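Pens in the holder, erasers in the basket: how many demos before I stop?

Forum: Arms and Grippers > Teleop and Training Data
12 replies

sturo_bench wrote:
Tabletop sorting task. Pens go in the mesh holder, erasers go in the basket. I've recorded 1685 episodes by teleop and the policy does fine on erasers and treats pens as a philosophical problem. It hovers over them. It thinks. It goes down a finger's width to the left and closes on air with great confidence.

Plan was to push on to 3000 and hope. Before I give up another Sunday to moving pens two inches at a time, does anybody think more of the same will help?

raltico_refugee wrote:
More of the same gets you more of the same. How are you laying the pens out? If you're like me, you drop them "at random" and they all land pointing at your chair.

sturo_bench wrote:
I resent how accurate that is. Typical start below. Two pens and three erasers loose, one pen already in the holder so the arm learns it isn't always empty. The bowl with the mango stays put and is never a target.
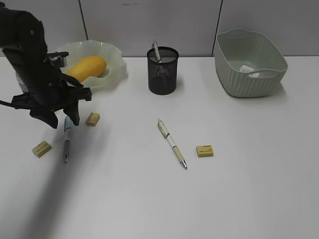

Reply 4
garcia_m wrote:
Why is there a mango.

Reply 5
sturo_bench wrote:
Distractor. The policy has never once gone for the mango. It's the best result I have.

Reply 6
Beatriz Nogueira wrote:
The pen under the gripper is pointing nearly straight at the front of the table. The other one is on a diagonal, and I'd like to know how many of your 1685 have a pen lying properly sideways. My guess is you skip those because they're annoying to pick up with the wrist where it is.

Also, everything loose is toward the left and middle. You have a big stretch of bare table in front and down the right side. If most starts look like this, the policy has no idea that part of the world exists.

Reply 7
sturo_bench wrote:
Went through a batch. Sideways pens: not many. Right side of the table: also not many. I would like to blame the operator but I live with him.

Reply 8
givilby_tom wrote:
Going to disagree with the layout crowd. Sounds like a depth problem to me. Pens are thin, and your one fixed view can't tell a fingertip just above a pen from a fingertip on it. Put a second camera on the wrist and re-record. We threw out a whole set at Givilby over this and the new one worked with far fewer episodes.

Reply 9
raltico_refugee wrote:
"Throw it all out" is easy advice when somebody else did the recording. He says it misses to the left, every time. A depth problem would give him misses high and low. Consistent left sounds like camera calibration, or the camera got bumped partway through and half the set disagrees with the other half.

Reply 10
givilby_tom wrote:
Depth error from an angled camera can show up as a sideways miss. Draw it on paper. I'll wait.

Reply 11
Beatriz Nogueira wrote:
You can both be right and he still needs sideways pens.

What I'd do, in order:
Overlay the first frame of an early episode on a recent one. If the wall seams don't line up, the camera moved.
Make a list of start positions and angles ahead of time and follow it, even when it hands you an ugly one.
Keep the failed grasps where you recovered. If you deleted those, the policy has never seen what to do after a miss.
Record a small set like that, retrain, and look again before going anywhere near 3000.

Reply 12
sturo_bench wrote:
I deleted those. All of them. I thought I was tidying up.

Did the overlay. The seams are off by a little from March onward, so raltico_refugee gets that one. Splitting the set at that point and training on the later part while I record from a printed list. First line on the list is a pen sideways at the far right, of course. Wrist camera is ordered too, so givilby_tom can put his paper away.

Reply 13
garcia_m wrote:
Move the mango a few times while you're at it. Right now all you know is that it ignores a mango in one spot.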